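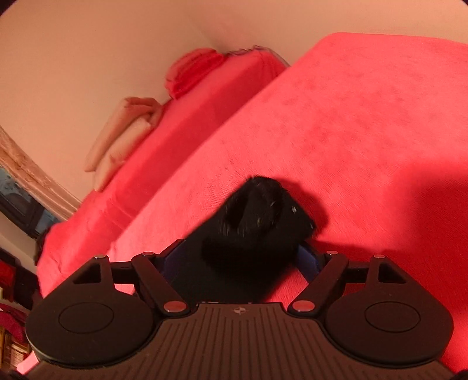
Fig. 1. Red blanket with a velvety surface, on a bed.

Home Units Handouts Timetable Contact
Search this site Go

Textiles in the Home — Handout 4: Pile Fabrics
Unit coordinator: Marisa Guerra

A pile fabric has a ground cloth and a second set of yarns or fibres standing up from it. The pile may be cut or left as loops. Velvet is cut, terry towelling is usually looped, and corduroy is cut in ribs.

Woven velvet is often made as two cloths face to face, joined by the pile yarns. A blade splits them on the loom. Velour is generally knitted, so it stretches more and is cheaper to make. Fleece is knitted and then brushed, and the raised fibres hide the knit.

Nap and colour
Pile leans one way. Stroke it with the lean and it looks paler; against the lean the colour deepens. Strong colours such as red show this readily. When cutting, lay all pieces in the same direction and allow extra length — Esteves covers layouts in chapter 7 of the reader.

Care
Check the label first. For washable polyester pile:
- cool wash, 30 degrees, gentle cycle
- no fabric softener
- dry flat or on the line, out of full sun
- steam from the back, never press the face

Crushed pile on cotton velvet may recover with steam. Melted polyester pile won't.

For the tutorial
Bring 2 offcuts of different pile fabrics, at least one of them knitted. Pull a yarn from the cut edge of each and note whether the pile comes away with it. Jiahui Han has the hand lenses.

Filed under: Handouts, Fabric Structure, Semester Notes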